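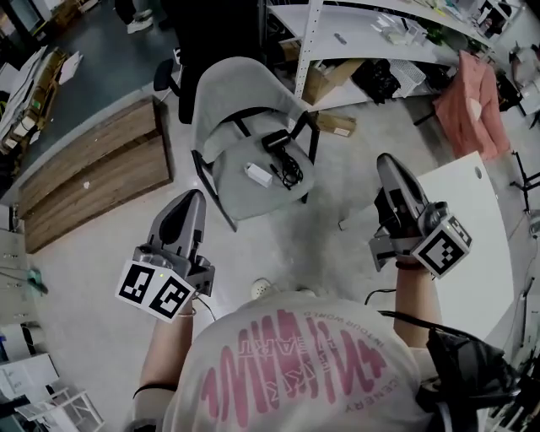 정리 첫날의 작업실 바닥. 회색 의자 위에 충전기와 케이블, 왼쪽에 나지막한 나무 수납장.

여름 소식지를 써야 하는데 머릿속에 온통 상자 생각뿐이라, 이번 호 제 꼭지는 그냥 작업실 정리 이야기로 가겠습니다. 2020년 7월은 저한테 상자의 달이었거든요. 브릭니스 작업실에 와 보신 분들은 아시겠지만 저희가 물건을 참 못 버립니다. 특히 종이 상자요. 튼튼해 보이면 일단 접어 두고, 접기 귀찮으면 그대로 바닥에 둡니다. 그러다 보니 한쪽에는 상자하고 종이 뭉치가 쌓이고, 맞은편 흰 선반 밑에도 또 상자가 들어가 있고, 납작한 상자 하나는 아예 바닥에 누워 있고요. 저는 그 옆을 몇 주 동안 잘만 지나다녔습니다.

발단은 케이블이었습니다. 충전기를 찾겠다고 서랍을 죄다 열었는데 정작 의자 위에 있더라고요. 돌돌 말린 검은 케이블이랑 조그만 흰 상자까지 나란히요. 그 의자가 원래 사람 앉으라고 있는 의자인데 언제부턴가 임시 선반이 됐습니다(다들 집에 그런 의자 하나씩 있으시죠?). 손님이 오시면 위에 있던 걸 흰 책상으로 옮기고, 손님이 가시면 다시 의자로 옮기고. 이걸 계속하느니 하루 날을 잡자 싶었습니다.

윤순임 선생님께 말씀드렸더니 대뜸 "선반부터 비워요" 하시더군요. 저는 바닥부터 치우고 싶었는데 말이죠. 바닥이 보여야 마음이 좀 놓이잖아요. 그런데 선반에 자리가 없으면 바닥에서 주운 걸 둘 데가 없으니 결국 책상에 올리게 된다고, 그러면 일을 두 번 하는 거라고 하셔서 얌전히 선반 앞으로 갔습니다.

흰 철제 선반은 솔직히 좀 무서웠습니다. 자잘한 물건이 칸칸이 올라가 있는데 제가 넣은 기억이 없는 게 태반이에요. 아래 칸에 있던 검은 가방이랑 회색 망 바구니도 한참 안 건드린 것들이고요. 바구니는 쓸모가 있겠다 싶어 남겼습니다. 지금은 케이블 전용이에요! 길이별로 나누려다가 그건 포기했고, 대신 하나씩 말아서 빵끈으로 묶고 종이테이프에 이름을 적어 붙였습니다. 이름을 모르는 케이블은 8월까지만 두기로 했어요. 그때까지 찾는 분이 없으면 보내 주려고요. 혹시 지난봄 모임 때 뭘 두고 가신 분 계시면 얼른 연락 주세요.

종이 상자는 다 모아 놓고 세어 봤더니 26개였습니다. 저도 놀랐습니다. 포메오에서 소포 보낼 때 쓰겠다고 크기 괜찮은 것 몇 개 가져가기로 했고, 나머지는 접어서 끈으로 묶어 문 옆에 세워 뒀습니다. 접는 김에 요령도 하나 말씀드리자면, 테이프를 손톱으로 뜯지 마시고 다 쓴 교통카드 모서리로 쭉 그으세요. 저는 그걸 마지막 상자쯤 가서 알았습니다. 손톱은 이미 엉망이었고요.

나무 수납장은 이번에 제일 다시 본 물건입니다. 늘 의자 옆에 있는 듯 없는 듯 있었는데, 상판을 마른 수건으로 닦아 보니 호두나무 무늬가 꽤 곱더라고요. 높이가 낮아서 뭘 자꾸 올려놓고 싶어지는데 이번에는 꾹 참고 있습니다. 화분 하나는 괜찮지 않을까 싶기도 하고... 윤 선생님은 안 된다고 하십니다. 화분이 하나 올라가면 물뿌리개가 올라가고 그다음엔 또 상자가 올라간다고요. 반박을 못 했어요.

분홍색 옷은 그대로 걸어 뒀습니다. 누구 건지 물어봐도 다들 자기 건 아니라는데, 색이 예뻐서 걸려 있으면 그쪽 구석이 환해요. 주인분이 이 글을 보시면 천천히 오셔도 됩니다.

돈은 거의 안 들었습니다. 새로 산 건 종이테이프 2개가 다고, 개당 900원 줬습니다. 수납함을 세트로 사고 싶은 마음이 굴뚝같아서 트래덜로우 매장까지 갔다가 꾹 참고 나왔어요. 빈 상자를 그렇게 내놓고 또 상자를 사 오면 제가 너무 웃기잖아요.

요즘은 퇴근하기 전에 30분 알람을 맞춰 놓고 그날 꺼낸 것만 도로 넣습니다. 잘 되는 날도 있고 의자에 슬쩍 올려놓고 가는 날도 있습니다. 왼쪽 벽의 흰 선반은 아직 손도 못 댔어요. 거기 상자 안에는 예전 금(Geum) 프로젝트 자료도 섞여 있을 것 같아서 혼자 열기가 좀 겁나네요. 같이 보실 분은 오시기 전날 문자 한 통만 주세요. 시원한 보리차는 제가 끓여 놓겠습니다. 끈이랑 가위는 있는데 장갑은 한 켤레뿐이라, 손 아끼시는 분은 하나 챙겨 오시고요.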